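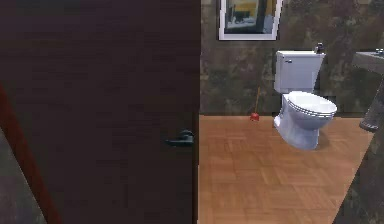 FOR IMMEDIATE RELEASE

CLELLOSERO SETTLES FEUD WITH FORMER SELF, RELEASES ALBUM

Rapper drops lawsuit threat, keeps the song, apologizes to most of the people named in it

Keltia Records confirmed this morning that Clellosero, the rapper born Ayman Semaan, will release his second album, "Rusudholm," in January. It has 11 tracks and runs 39 minutes. It is 487 days late, and the label would like it known that it has been counting.

Fans who follow such things will remember that the album was first announced from the stage of the Shakya, at the end of a show in which Clellosero also announced his retirement, a line of soups, and the end of his friendship with his own producer. The retirement lasted until the encore. The soups are with the lawyers. The producer, Harsh Upadhyay, is back on nine of the album's songs and has asked that the other two be played at a lower volume.

The delay has been blamed in various corners of the internet on a label dispute, a religious awakening, a secret marriage and a fistfight in an airport lounge. Keltia can confirm the label dispute. It concerned the song "Half My Money," in which the artist accuses Keltia of taking half his money. The contract, signed by the artist, gives Keltia half his money. After several months of talks both sides agreed that the song is catchy and should be the single.

"I said what I said, and then I read the paperwork," said Clellosero. "I still feel it emotionally. I'm leaving the second verse alone."

Upadhyay and Clellosero stopped speaking after an interview in which the rapper described his producer's drums as "what a dishwasher hears in its sleep." Upadhyay answered by putting out an instrumental called "Rinse Cycle," which did better than anything the two had made together. It is now the fourth track on "Rusudholm," with words.

"He called me at two in the morning and rapped over my own beat through a phone speaker," Upadhyay said. "It was good. I was furious. I told him to come in after lunch and bring his own coffee, and he brought his cousin, who talked through the whole session. You can hear the cousin on track six. We tried to take him out and the song got worse."

The cousin has been credited and paid.

Early word of the record got out last summer, when a rough version of the title song was posted online by an account the label spent a good deal of money trying to identify. The account belonged to Clellosero. He has since been given a written explanation of what a leak is. The finished version is slower, has a proper ending, and no longer contains the name of a former landlord, who is thanked in the liner notes for his patience.

As for the beef with the remaining parties mentioned in "Everybody On This List," the artist has asked us to pass along the following. He is sorry to his barber. He is sorry to the opening act from the spring tour, who did not eat the sandwich. He is not sorry to the man who sold him the boat.

"Rusudholm" will be launched with a single night at the Shakya, which holds 2,345 people and has agreed to have him back on the condition that he finish by 11:00 PM and make no announcements. Upadhyay will play the full set with him, the first time the pair have shared a stage since the soups. Phones are welcome. Requests for "Rinse Cycle" without words will be heard politely and refused.

There will be no national tour at this time. Clellosero has told several reporters that there will be, and has given two of them cities. Please check with us before printing any more cities.

TRACK NOTES

"Half My Money" is the first single and goes to radio ahead of the album. A clean version is available and is a good deal shorter. "Rinse Cycle" will have a video, directed by Upadhyay, who had not directed one before and found the hours disagreeable. The closing song, "Paperwork," was recorded in one take because the studio booking was ending and the next client had started moving in a harp.

Vinyl copies will follow the digital release by a few weeks. The sleeve was sent to the printer with the artist's name spelled wrong, and he has decided he likes it.

INTERVIEWS

Clellosero is available by phone in the afternoon. Upadhyay is available by email and will answer in full sentences. Joint interviews can be arranged for outlets willing to allow extra time. Questions about the boat should be sent in advance.

Review copies, lyrics and credits can be had from the Keltia Records press office.

###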